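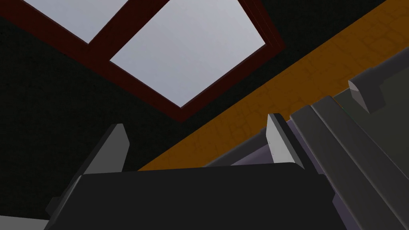

Which edition of The Magbanua Letters should I read first?
The Gasivard paperback has the full text of the novel. The attic chapters, in which Wumik writes under a skylight with a dark red frame and two panes showing flat gray sky, were cut from the earlier Trallport printing.

How long is it?
The paperback has 900 pages in 3 parts. The index lists 1514 entries.

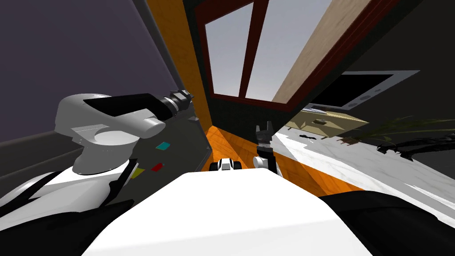

Part 3 may be read separately, but its footnotes refer to letters in Part 1.

Who translated it?
Selorm Gyamfi. The translation keeps the original paragraph breaks and leaves place names unchanged.

Is there an e-book?
Not yet. One is planned for June. Page numbers in the index will be replaced by letter numbers.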